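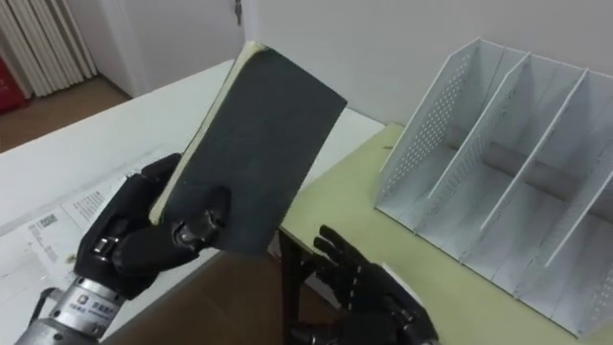 Sandra Heywood would like the town to keep its evening library hours after August, and in Kullstead she is not alone with this wish. The council received 1104 letters about the plan to close the reading room at 7 p.m. – most of them ask for the old times. The room is used by students and by people who work late shifts. Chandrasekhar Chettiar wrote that he comes straight from the bus and has then two hours to read. The branch in Censtead keeps its present hours. A decision is expected next month.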